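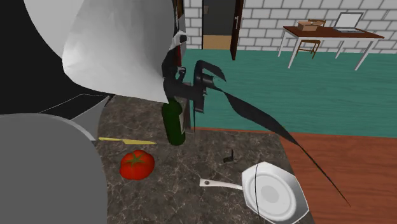
件名:Re: [kokusai-news] Wirura への調査団派遣について

エルマリー・モクヘティです。返信が遅くなりすみません。

> リンネア・クリスチャンセンです。
> Wirura 政府の要請を受けて、Retside 側が捜査員と法務担当者を
> 派遣すると今朝の会見で発表しました。人数は26人だそうです。
> 質問が二つあります。
> (1) この人たちに現地での捜査権はあるのでしょうか。
> (2) 議会の承認は必要ないのでしょうか。
> 会報の9月号に短い記事を載せたいので、わかる方がいたら
> 教えてください。

(1) について
捜査権はありません。両国の間には司法共助の取り決めがありますが、そこで認められているのは証拠の鑑定、記録の照会、現地当局への助言までです。逮捕や家宅捜索は Wirura の警察が行い、派遣された側は立ち会うことしかできません。会見でも報道官は「支援」という言葉を使っていて、「捜査」とは一度も言っていませんでした。記事の見出しに「捜査団」と書いている新聞がありますが、会報では「調査支援団」か「派遣団」にしたほうが無難だと思います。

(2) について
今回の規模なら事前承認は不要です。武装した要員を含む場合、または滞在が長期になる場合は議会への報告義務が生じます。発表文には武装の有無が書かれていません。昨日、外務委員会の事務局に電話で聞いてみましたが、まだ通知は受け取っていないとのことでした。この点は記事では断定しないでください。

人数についてひとつ訂正があります。26人というのは会見の冒頭で出た数字で、質疑の中で、そのうち先に現地入りするのは19人だと説明がありました。残りは港町の Brova に連絡事務所が開いてから合流するそうです。開設の時期は示されていません。書き起こしでは後半に出てくるので、前半だけ読むと見落とします。

それから、Brova から首都へ向かう道路が夜間通行止めになっていて、市外に避難した人が1450人いるという話が別のスレッドに出ていました。こちらは地元ラジオの Holmgren が伝えたもので、私のほうでは裏が取れていません。県の発表では721人です。集計の時点が違うのか、数える範囲が違うのかもわかりません。載せるなら両方を出典つきで並べるのがよいと思います。

会見の書き起こしは英語版だけ手元にあります。必要な方には個別に送りますので、私あてに直接メールをください。このリストは添付ファイルが通りません。

リンネアさん、原稿の締め切りはいつでしょうか。法務のところは一度目を通せます。午後6時以降なら電話にも出られます。

エルマリー・モクヘティ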